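Search this blog Search Archives Categories Go

Tea for two, and a robot that hates black dishes

18 Nov 2020
16 shares | 5 comments

So we finally have a task! If you read my last post you know the club spent two whole meetings arguing about what our robot should do at the Brindavo student showcase. Phong wanted it to sort bolts. Giang wanted it to play checkers (every year, Giang, every year). And then Huệ said, why don't we have it set a table for tea, and everybody went quiet for a second and I think that was the moment we all knew we were doomed.

Setting a table sounds so easy. You put down a placemat, you put a saucer on it, you put a cup on the saucer. My little cousin does it for her stuffed animals. But the rules say the robot has to learn from people doing the job, so before the arm gets to touch anything we need demonstrations, and lots of them. Our goal is 2000 short clips by June. I wrote that number on the whiteboard in green marker and somebody drew a tombstone next to it.

The team for this part is me, Phong, Giang and Huệ, with Géza Simon as our faculty advisor, plus Bình whenever he can get away from his other classes. We named the robot Cakcombe, after a typo in our first grant form, and the software that watches the clips is called Asum. Please don't ask me what Asum stands for. It stood for something in September and I've lost the page.

Anyway, dishes. We went with black ones for the main set because Huệ already had them at home and our budget is what it is. They look great on a pale counter and I was really happy with them for one entire afternoon. Then Giang ran the first batch through Asum and it kept mixing up the top of a saucer with the bottom! Shiny black is shiny black, I guess. It would find the rim just fine and then make a wild guess about which way up the thing was, and you can't set a cup on a wild guess.

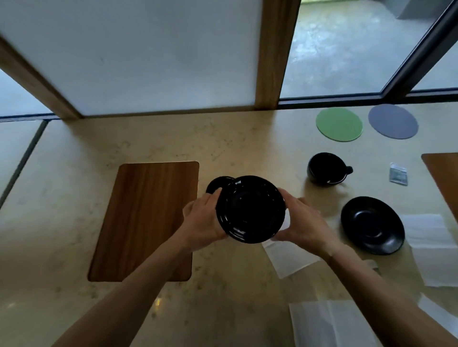

Géza's advice was to stop filming only the "nice" version of the job. Pick things up, tilt them, flip them over, show the rings on the underside, put them back down the right way. People do that all the time when they handle dishes and we'd been so careful to be neat that we had left it all out. So now every session has a few minutes of just turning stuff over. It feels very silly. I have looked at the bottom of a saucer more than any person should in one semester.

And it's helping, I think? Of the last 46 clips we checked, Asum got the saucer right in all but five. The cups are another story. It likes the round part and completely forgets there's a handle, so Cakcombe wants to grab them like a baseball. Phong is working on the labels this week and has asked for quiet and snacks.

Other news: Bình is printing softer fingertips for the gripper, and we're practicing with placemats next, which slide a lot more than I expected. I also owe everyone a real write-up about the lighting, because windows make reflections and reflections make Asum sad. Next post, I promise!

If you have old saucers you don't love, we'll take them. Any color. Please, any color.

5 comments

Bình Hầu: fingertips are done, they're orange, you're welcome

Giang Quan: Checkers pieces also have two sides. Just saying.

Huệ Hầu: I would like my dishes back in one piece please

teapotmarge: I have a box of mismatched saucers from my aunt. Do chips matter? Two of them have flowers.

Phong Ngô: chips are fine!! flowers are even better, bring the whole box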